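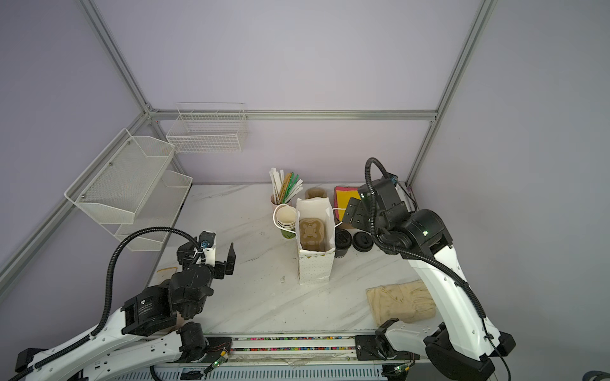

Do the baskets hold up once you put real weight in them, or are they just for looks? A reader asked me that after I mentioned I was redoing my coffee corner, and it's a fair thing to want to know before spending money on white wire storage. So I'll start there and get to the rest as I go.

I bought the Brandunholm set, the two-tier mesh shelf that mounts on a side wall plus the wire-grid basket that hangs from a bar at the back. It came to a bit under 50 dollars with shipping. I've had it up since early May, which isn't forever, but I make drinks for a house full of people who all want something different to go, so it's gotten a workout!

The shelf first. The upper basket goes on with small screws, and the ones in my package were soft. I stripped one right away and swapped it for something from my own drawer (keep a few spares handy, is what I'm saying). Once it was up it stayed up. I loaded the top with a 600 gram bag of beans, a box of filters and the sugar jar, and the mesh didn't sag or bow. The lower basket is another story. It swings a little when you grab things out of it, and if you pull a cup out fast the whole thing taps the wall. I only keep light stuff down there now – napkins, lids, the odd packet of tea.

The wire-grid basket is my favorite of the bunch. It has these thin vertical dividers, and I was sure they'd be in the way, but they're just right for keeping lids on edge so they don't slide around in a heap. Straws are no good in it, though. The paper-wrapped ones slip between the wires and end up on the tabletop. I went back to standing mine in a pale pink paper cup with the stirrers, which costs nothing and works better than anything I've paid for.

Now for what the set doesn't solve, and that's the bulky stuff. Pulp cup carriers are the worst shape in the world to store. You can nest them, sort of, but they don't fit in any of the baskets without bending, and a bent carrier is a spilled latte waiting to happen. I keep mine in a paper bag with the top folded open and just live with it. Same goes for a tall stack of paper cups. They'll lie sideways in the top basket if you're patient, but then you have to dig for them, so they stay out on the table where I can grab one with my eyes half shut in the morning.

I looked at the Bolger version before I ordered. It's deeper and would probably take the carriers, but it only comes in black and I have a lavender wall and a white marble top, so no thank you. There's also a Grikska rail system that people seem to love, and I did have it in my cart for about 2 weeks. It costs a lot more once you add the hooks, which are sold separately for some reason, and I couldn't make myself do it.

Cleaning is easy enough. Coffee dust gets into the mesh where the corners meet, and a damp cloth won't reach it. I use an old toothbrush and it comes right out. The white finish hasn't chipped so far, even where I scraped it with the sugar jar. I can't tell you about rust yet. The kettle lives on the opposite counter, so mine doesn't get much steam.

Would I buy it again? Yes, for the grid basket and the top tier. If Brandunholm sold those two without the swingy lower one I'd be thrilled, and I'd get a second grid basket just for tea. As it is I'm giving the set 4 stars. One more thing for the reader who asked: measure your cups before you drill. I hung the shelf too low the first time, couldn't stand a tall cup under it, and now I have two extra holes in the wall to fill.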